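I went back and forth on the Cimora beeswax board cream for most of a winter before I bought a tin, and I've now used it long enough to have opinions (plenty of them, my sister Jeanie would tell you).

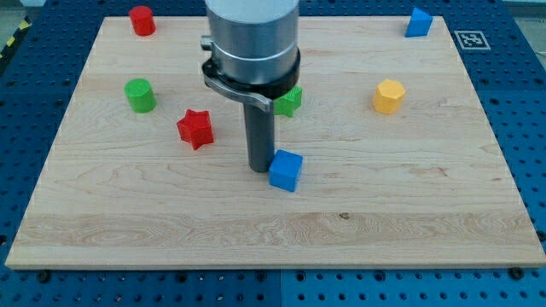 My old routine was plain mineral oil from the drugstore. It works fine, but it's thin and runny and it always found its way down my sleeve. The Cimora cream is closer to soft butter. You scoop out a bit with your fingers, rub it in along the grain, leave it overnight and buff it with an old T-shirt in the morning. The smell is lovely, a little like honey and a little like my grandfather's workshop!

## What I like

A tin goes a long way. I've done two cutting boards, a rolling pin and all my wooden spoons, and there's still plenty left at the bottom. Water beads up nicely afterward, and onions don't seem to hang around the way they used to.

## What I don't

The lid. It's a press-on lid with no lip to speak of, and once your hands are greasy you may as well be trying to open a safe. I ended up using the handle of a teaspoon. It also gets quite hard in a cold pantry, so set it somewhere warm for 12 minutes or so before you start.

I tried the Nelano one too, which costs less, but it stayed tacky for days and picked up every crumb in the kitchen. I gave the rest of it to Jeanie for her garden tool handles, and she's very happy with it.

Four stars from me, and I'll be buying another tin in December.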